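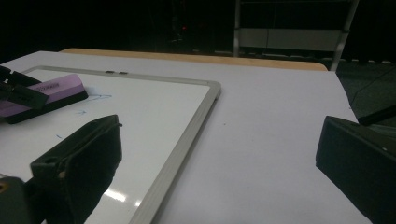
WOTUSCOMBE RETURNS TO KALARD IN JANUARY WITH A LONGER SECOND SEASON

Seaside mystery comedy brings back its whole main cast, adds a rival town and closes with a 90-minute finale

28 Dec 2022 – Rakov Pictures and the streaming channel Kalard are thrilled to announce that Wotuscombe, the mystery comedy set in a rainy harbor town where everybody has an alibi and most of them are terrible, will be back for its second season in January. All six members of the main cast return, and so does the dog!

The new season picks up the morning after the lifeboat party. Viewers who stayed up late for the last episode will remember that the lights went out just as the mayor was about to read the letter, and that the scene stopped right there. Since then the Rakov office has had mail from fans with theories about what the letter says. Two of them are very close. (We are not going to say which two, so please keep writing.)

"We left people hanging, and we felt a little bad about it for maybe an hour," said the Rakov writing team in a joint statement. "Then the theories started coming in and we had the best time reading them out loud to each other. The letter gets read in the first episode back. We promise. What happens to the person who reads it is another matter."

What's new this season

The biggest change is a second town. Across the bay from Wotuscombe sits a smarter, richer and much sunnier place that has been mentioned all through season one and never shown. This year we finally go there, by ferry, and find that it has its own detective, its own bakery and a long list of complaints about its neighbors. The two detectives do not get along, and their scenes together were some of the happiest days of the shoot.

Casting the rival town was a big job. Rakov held an open call for the new local parts, asking for short home-recorded tapes, and 1182 of them arrived. The casting team watched every one. Several people who had never acted on screen before ended up with speaking roles, including the ferry captain, who appears in all but one of the new episodes and gets the last line of episode four. The harbor festival sequence also brought in more than 40 local dancers, who learned the whole routine in the wind and then did it again in the rain.

Regular episodes still run 30 minutes, and that was a choice the team made early on. The finale is the exception. It plays as one long story over a single night, and Kalard will release it in one piece with no break in the middle. 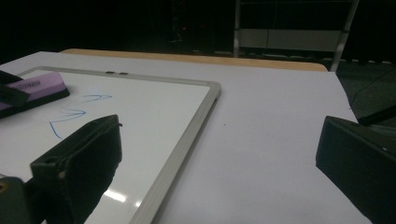 Blue marker lines on a whiteboard, with the eraser resting near a corner.

Music and sound

Fans of the theme tune can relax – it is still there, accordion and all. The opening titles have been redrawn to include the far side of the bay, and there are small clues tucked into them that change from one episode to the next. Nothing in the titles will spoil the story for anyone who would sooner skip them, but people who like to pause and squint are going to have a good month.

The season one songs, including the sad one from the laundromat, will be free to hear on the Kalard site from the day of the premiere. Songs from the new season will join them after each episode has aired, so that the titles don't give anything away.

First night at the Prokopenko

The first two episodes will be shown on the big screen at the Prokopenko Theater the evening before they reach Kalard. Members of the cast will be there to meet fans in the lobby and take part in a talk after the screening. Costumes are very welcome, raincoats above all. There will be a look-alike contest for anyone who thinks they could pass for a resident of Wotuscombe, judged by the makeup department, and the winner gets a walk-on part if a third season is made.

Seats are free but must be booked through the theater's website, with up to two per person. Doors open an hour before the show. The theater has step-free entry on the side street, and both episodes will be shown with captions.

"Season one found its audience because people told their friends and their sisters and the guy at work about it," said a spokesperson for Kalard. "We wanted to open this one in a room full of those same people, and hear where they laugh."

How to watch

Season one is available now on Kalard in full. Season two starts in January with two episodes, followed by one new episode each week until the finale. Captions and audio description will be ready for every episode on the day it comes out.

Notes for editors

Wotuscombe is made by Rakov Pictures for Kalard. The title of the show is written as one word, and the rival town is not named in advance material at the request of the writers. Please do not reveal the sender of the letter in reviews published before the premiere.

Preview episodes, cast interviews and press seats for the Prokopenko screening can be requested from the Rakov Pictures press office.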